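Can a robot do the dishes yet? My October check-in

I've been asking this question on the blog since I had a kitchen small enough to hate, and I'm happier with the answer this year than I have ever been.

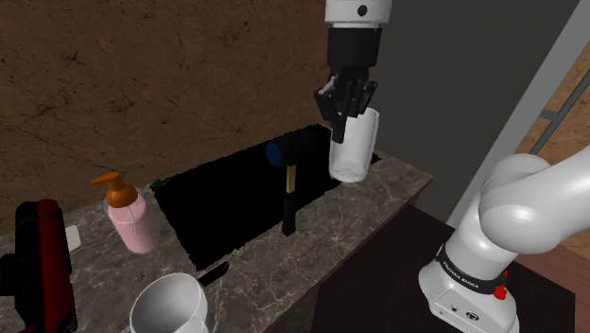
The cup is the easy part (and it still thrills me)

A Franka arm holding a cup over a sink in a simulated kitchen. I know, I know, it's a rendering. But I could look at this stuff all evening! There's a mallet standing in the basin, which is about as honest a picture of my own sink as I've come across. Mine had a tape measure in it last night.

Picking up a cup used to be the whole demo. You'd get one cup, one bare table, and a lot of waiting. Now the interesting questions are about everything near the cup. Can the arm get past the soap dispenser without knocking it over? Does it know the mallet isn't a dish? What does it do when you say "clear the sink" and half of what's in there doesn't belong in a kitchen?

Why I don't mind that it's simulated

A reader wrote in after my last post to say simulation doesn't count. I get it, a rendered cup can't break and nobody has to sweep. But practice is what these things need, and a simulated sink can be reset as many times as you like. The Wendik project posted a run of 185 sink-clearing tries in their simulator, and 127 of them ended with the right things on the counter. I read the failure notes twice. Lots of cups let go a little too early, a few grabbed by the rim and dropped on the turn. I do both of those before coffee.

What simulation is bad at is water. Suds, a greasy plate, a sponge that weighs three times as much as it did a minute ago... that's the part I'm waiting on, and I haven't seen anybody handle it well enough to let near my plates.

Shop floors are ahead of us

My day job is at Cengate, where we pack small hardware, and we've had an arm from Zustero on one of the lines for 8 months. It puts trays into boxes. It's good at it! The trays show up in the same place facing the same way, and all the lighting is ours to control. When somebody left a glove on the belt it packed the glove, very neatly.

A house is all gloves. That's the best way I can put the difference, and it's why I get so excited about cluttered counters and so bored by clean ones.

My scorecard for this year

Wiping a flat counter: yes, if you clear it first.
Moving cups from sink to counter: getting there, and fast.
Loading a dishwasher: slow, but I've watched whole loads go in.
Scrubbing a pan: no.
Folding a fitted sheet: no, and I can't either.

Last October I had "moving cups" down as a flat no, so that's real progress in my book. Next up I want to try the Kovács tabletop kit, which has 6 joints and a gripper small enough for teaspoons. If it can sort my silverware drawer I'll post the whole thing, drops included.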